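I will defend the snack box to anyone who'll listen. Not a cupboard, not one of those Brilo tins with the clip lid (mine lasted until December) — a plain cardboard box, open at the top, living wherever people sit. My friend Fidelina Alvarado thinks it's slovenly and says food belongs in the kitchen. But who wants to get up for a packet of crisps?
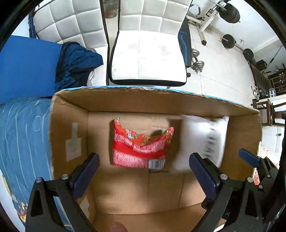 And you can see what you've got! In a cupboard the good packets slide to the back and you find them a year later. With a box you look down and choose. Fidelina would like labels, naturally.

My one rule is that everything comes out now and then, on a Tuesday if I remember. Spread it on a cloth, have a proper look, check the dates, eat whatever's nearly past it. It's ten minutes and I enjoy it far more than I should.

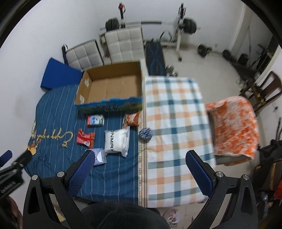
Packets out on the blue cloth, box empty behind them.

Fidelina does her cupboards twice a year and complains for a week afterwards. She still helps herself from my box when she comes round, mostly the sweet things.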